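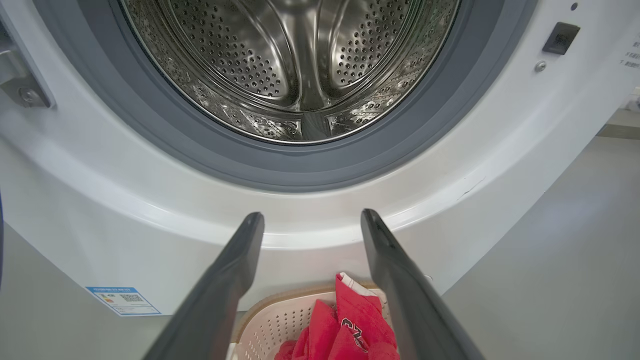 August, 2:10 pm start

Wool felting shrinkage, batch 12. Same Jedell undyed as last time, cut on the bias table this morning so all the squares come from one end of the roll. Marked the warp edge with red cotton, four stitches each. Forgot on the first two and had to guess from the selvage, so treat those as suspect.

Weighed everything dry, 3645 g for the lot. Heavier than batch 11 but the cloth sat in the back room all weekend and it's been damp in there. Should have left it by the window overnight. Next time.

Soap: the Marano flakes, dissolved in a jug first. Last time they went in straight and we had white crumbs stuck in the nap for days. Ursina wants to try the liquid from Võ but we've only got the sample bottle left and I'd rather not change two things at once.

Program: warm, short, spin at 3000 – no, that's the hand extractor, not the washer. Washer was on its lowest spin. Crossed out on the sheet too, sorry whoever reads this.

3:25 pm. First pull. Edges curling already, middle still open, can see the weave plainly if you hold it to the light. Warp shrinking faster than weft, which is backwards from batch 11. Did I stitch the wrong edge?? Checked against the leftover strip. No, stitching is right. So either the roll is different or batch 11 was marked wrong. Ursina Mösli did the marking on 11, ask her before blaming the mill.

Put them back in with the tennis balls.

4:40 pm. Second pull. Much better hand, surface closed up on nearly all of them. The two suspect squares are softer than teh rest and a bit lopsided. Pinned everything flat on the cork boards, no stretching, window open.

Trestwood people want something stiff enough to stand up as a bowl side without wire. Not there yet. Maybe a third round, hotter, or double layer and stitch through before washing. Lean towards double layer.

To do
– measure dry, both directions, tommorow before anyone unpins
– ask Ursina re 11
– order more flakes
– clean lint out of the sink trap, it's slow again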